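Setting a table for coffee in a shared room
Speaker notes, Saturday session, 20 minutes plus questions
Iestyn Bowen

Before start: put the water on. Check that the people in the last row can hear me. Speak slower than at home.

Opening
Good morning, and thank you for coming so early. My name is Iestyn and I take care of the coffee corners at Stevumell, where 53 people share one kitchen and one long room. I am not a designer. I learned this work by wiping tables, and today I want to speak of one table only.

(Wait for people to sit.)

Part one, why one table
When I began, we had coffee things in every place of the room. Sugar was by the window, cups were by the door, and the spoons were in a drawer that did not open well. People walked a lot and they left things where they stopped. In June we decided to put all on one table and to look what happens. My colleague from Costello asked me then, "Is it not too simple for a talk?" Maybe it is. But I counted the lost spoons of last year and it was 183, so for me the subject is serious.

(Pause here. Last time somebody laughed, it was good.)

Part two, what goes on the table
Tall things go to the back, near the wall. A tall thing in front is knocked over by a sleeve. Open containers stand together, so the hand goes to one place.
Small packets lie flat and in reach. We buy them from Brovex in a box of 1496, and please do not put the full box on the table. I did it one time. Put out what is needed for the morning.
Paper is a problem. Cards, receipts, little strips, they arrive by themselves. I clear paper at 11 and again before I go home.

Part three, the plant
This is the part where people do not agree with me. I want one plant on the table, a real one, in a small pot. Choose a plant with thin leaves, because wide leaves take the place of three cups. The color can be brown or red, it does not need to be green. With a brick wall behind, I find the red and brown tones more calm than green.
Someone will say the plant looks dry. Say thank you and check the soil with a finger. Some plants have this color when they are well, and some have it because we forgot them, and from far I also can not tell.

(Show both slides, leave them on while I speak.) 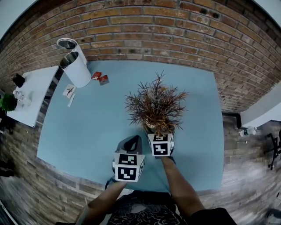
The blue table and the brick wall.
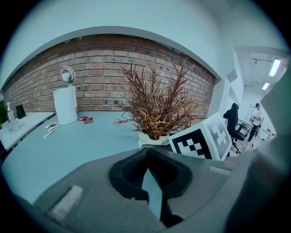 Part four, who does what
We tried a paper list with names and it worked for 3 weeks. After this the same two persons did everything, and one of them was me. Now the rule is smaller. If you take the last packet, you bring the new ones. If you move the plant, you put it back. The rule is printed on the inside of the cupboard door, at the height of the eyes.
For cleaning we use a damp cloth and a drop of the Dekis soap. Lift the things, do not wipe around them.

If there is time: tell the story of the sugar and the ants. If there is no time, go to questions.

Questions I expect
How much does it cost? Less than the spoons.
Can it be done in a smaller room? Yes, with a narrower table, but keep the tall things at the back.
Do you allow food? Only dry food, and not on Saturday, when there is no cleaning after us.

Leave the last slide on. Collect the microphone and give it back to the desk near the entrance.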